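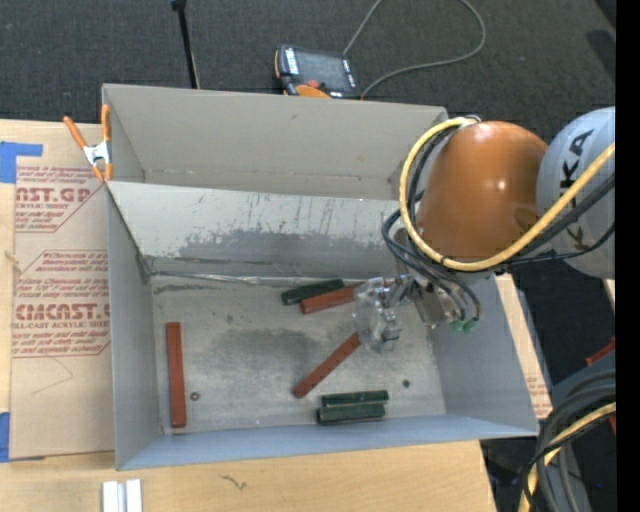 4. Setting up the parts bin

The Drevstead bin is an open-topped metal bin with a sloped panel inside that runs down to a flat floor. Bars placed on the slope slide to the floor, where they are picked up.

4.1 Placing the bin

1. Clear an area of tabletop at least 100 mm larger than the bin on every side.
2. Set the bin down flat. Do not drag it, as the lower rim will mark a wooden top.
3. Turn the bin so the tall back wall faces away from the filling position.
4. Press down on each corner in turn. If the bin rocks, fit the Pludia leveling pads from the accessory bag.

CAUTION: Edges may be sharp. Wear cut-resistant gloves when lifting or cleaning the bin.

4.2 Filling

1. Check that the bin floor is free of chips and tape.
2. Lay the bars on the upper part of the slope and let them go. Do not drop them from above the back wall.
3. Spread out any bars that have stacked against the side walls.
4. Stop at 47 bars or 5 kg, whichever comes first.

Bars of different colors may be mixed – red-brown and dark green bars are handled the same way. Bars do not need to be lined up.

4.3 Cleaning and wear

Wipe the slope and floor with a dry cloth after every 200 fills. Use no abrasive pads.

Scratches on the slope and a dark worn band near its foot are normal and do not affect use. Replace the bin if you can feel a raised edge along the seam between slope and floor, or if bars stop partway down. Order replacements from Ayala or from the Cukholm parts desk.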